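Care labels and hotel linen – speaker notes
Eliseo Becerra, September session, 19 slides

Slide 1. Name, job, how long I have been at Wargate. Keep it to a minute. Ask who in the room buys linen and who only washes it.

Slide 2. Care labels were written for home machines. A home machine holds a few towels. The tunnel washer at Wargate runs 3000 pieces on a normal day. The label still says the same thing in both places.

Slide 3. Go over the five basic symbols: tub, triangle, square, iron, circle. Most people know the tub and the iron. Pause on the triangle. An empty triangle means any bleach, two lines inside means non-chlorine only, crossed out means none.

Slide 4. The MacLeod order. We bought colored napkins for the banquet side and the label said warm wash, low dry. The floor ran them with the table linen on hot. By spring the dark ones had faded and the hems had pulled in. Say plainly that this was our mistake – the label was right.

Slide 5. Sorting. Color first, then fiber, then soil. People want to sort by soil first since that is what they see. Explain why we stopped: grease can be treated in a second pass, dye transfer mostly can't.
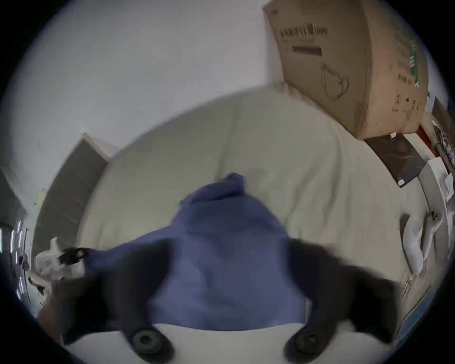

Slide 6. Blue-violet cloth, bunched. Colored pieces get their own bin.

Slide 7. Shaking out. Bunched pieces dry unevenly, and the middle stays damp after the outside is done. Then somebody adds ten minutes and overdries the whole load. Shake every piece before it goes in the dryer, even on a late shift.

Slide 8. Test washes. Before any new item goes on the floor we pull 5 pieces and run them 200 times. Measure length and width before the first wash and after the last. Nikell sends us a sheet for this, Suseo doesn't, so we made our own. Copies are on the table by the door.

Slide 9. What to write down: supplier, fiber content, label symbols, shrinkage both ways, color change. Use the gray scale card if you have one. If you don't, keep one unwashed piece in a drawer and compare under the same light.

Skip 10 and 11 if we started late.

Slide 12. Labels that fall off. Iron-on tags went first, then printed ones faded. Sewn-in held up best. Take questions here – the rental people always have some.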